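Course handout 7: Evaluating a packaged arm kit
Skolance Robotics Lab, 2023-04-05

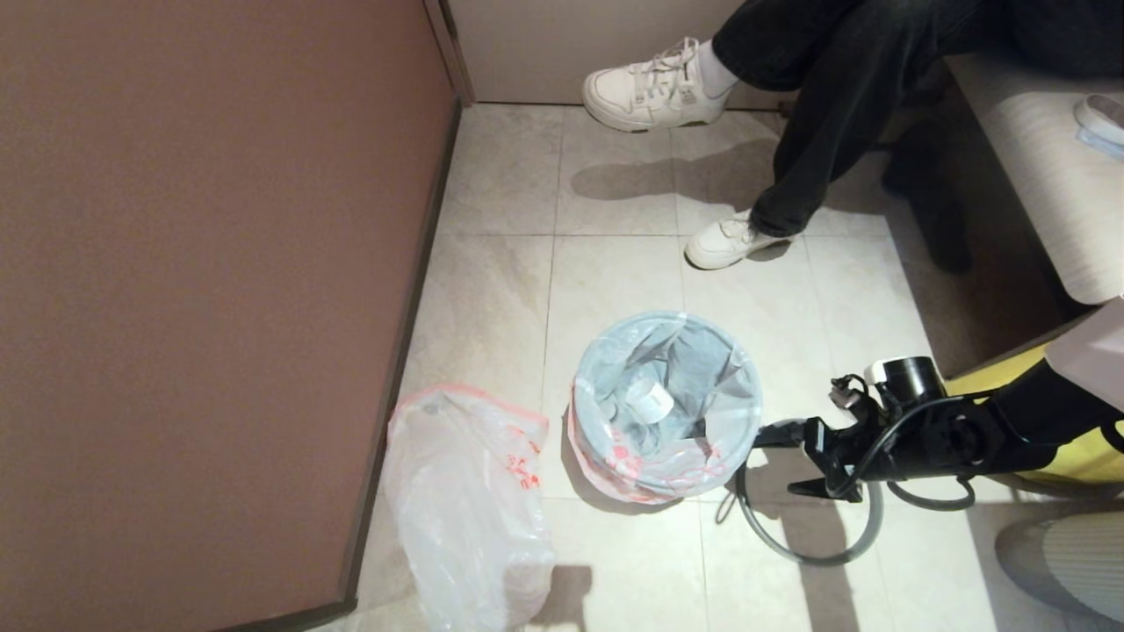 The kit under review is the Atora household bundle: arm, gripper, wrist camera, controller and a one-year service plan from the distributor, Cudwood. List price for a teaching lab is $550 per month on lease. Purchase terms are in the December price sheet.

7.1 Test task
Waste pickup at floor level. The arm works over a lined wastebasket on a tile floor, with a loose bag near it. Thin plastic is hard for this class of sensor. Depth returns on translucent film are sparse, and a liner folded over a rim changes shape on contact.

7.2 Data set
The lab logged 768 attempts. Of these, 129 were stopped by the operator and 66 ended in a force limit fault. Report the two groups separately - the vendor summary merges them.

7.3 Points to check
Cable slack at the wrist with the arm fully extended.
Camera view of the fingertips during the last part of the approach.
Shadows on pale flooring, which the stock segmentation may label as objects.
Recovery after a fault: does the controller hold position or release?

7.4 Service terms
Cudwood covers the gripper and camera. Cables count as wear parts. Compare with the MacKinnon plan from handout 5, clause by clause.

Reading for next session: Atora integration manual, chapters 3 and 4.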